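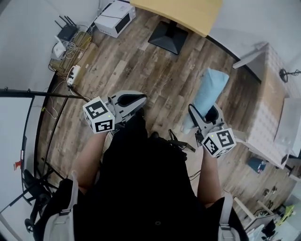
The flat on Nasr Street, with the blue cushion on the floor.

The microwave lived on the floor the whole time I rented from Mrs Szalai, and I want that understood before I tell you about the cushion, as people who came round always asked about the microwave first and then we never got to the cushion at all.

I'd taken the place in September. It was one room, with a plank-look floor in every brown they'd had going, plus a bit of grey, and white walls that showed each thumb. The yellow table came with it. So did the router, a black thing with four aerials that sat by the microwave in a tangle of cables I was told very firmly never to touch. "My nephew did those," Enikő Szalai said on the first day, in the voice you'd use for a nephew who had built a cathedral. There was a second box underneath, a white one, propped up at a slant, and I never did find out if it did anything.

Anyway, the cushion. It was light blue and it was on the floor when I moved in, so I picked it up and put it on the office chair. Wouldn't you? I went down to Karkis for milk and bread, I was gone 17 minutes (I know this from the receipt and from the clock on the stairs, I checked later, believe me) and when I got back it was on the floor again, lying slantwise in front of the table. Fine. Chairs are slippery. I put it on the table that time and ate my toast standing up next to it like a guard.

In the morning it was on the floor. Same place, same slant.

I rang Ákos. Ákos Boros is the sort of friend who will come over for anything provided there's something to eat at the end of it, and he came over that evening with a bag of pastries he'd already started on, and he walked round the cushion twice and said, "Have you thought about just leaving it there?"

"It's a cushion, Ákos. It goes on things."

"The microwave's on the floor."

"The microwave is Mrs Szalai's!"

"So's the cushion," he said, and had another pastry.

I couldn't argue with that but it annoyed me so much that I stayed up. I put the cushion on the chair, I turned the chair to face me, and I sat against the wall by the power strip with a blanket round my knees. I got as far as half past three. I remember the little router lights, and I remember the lift going up and then coming down again, and the next thing it was daylight and my neck hurt and there it was, down on the planks, pointing at the corner.

Pointing. That was the first time I'd noticed. It did have a sort of direction to it, you see, lying on the tilt like that.

So I asked downstairs. Hajnalka Lakatos had the flat below mine and had been in the building longer than the lift, and she gave me coffee so strong I could feel my teeth, and when I got to the bit about the cushion she put her cup down.

"Blue?" she said.

"Light blue."

"That'll be Andor's." And then she went and found the sugar, which neither of us took.

Andor Tóth had rented my room before me, for years and years, and he'd had a dog. Some sort of brown dog, Hajnalka said, with a stupid face, called Oken after a place he'd been happy in once. The dog slept on the cushion in front of the table, and every single time the old man tidied up and put it on the chair, the dog got it by the corner and pulled it down again. She used to hear it through her ceiling. A thump and then the claws, going round and round, and then a second, softer thump.

"What happened to them?"

"They moved to Tistham, to his daughter's. He's got a garden." She looked quite cross with me. "Nothing happened to them. The dog's fat."

I'll admit I had been getting ready for something sadder. I'd practically had my face arranged. I went back upstairs and stood in the doorway for a while, feeling silly, with the keys in my hand. A living dog in Tistham can't be pulling cushions off chairs in my flat, can it? I said so to Ákos on the phone and he said he didn't see why not, if it was a habit, and was there any more of that cheese.

I left it where it was after that. I walked round it. I hoovered up to the edges and then lifted it, quickly, hoovered under, and put it back on the slant before anybody could do it for me. When I dropped a bit of crust near it I didn't always pick it up straight away, and I'm not going to tell you whether it was there in the morning.

At Christmas I sent a card to Tistham. Hajnalka gave me the address. I wrote that the cushion was well.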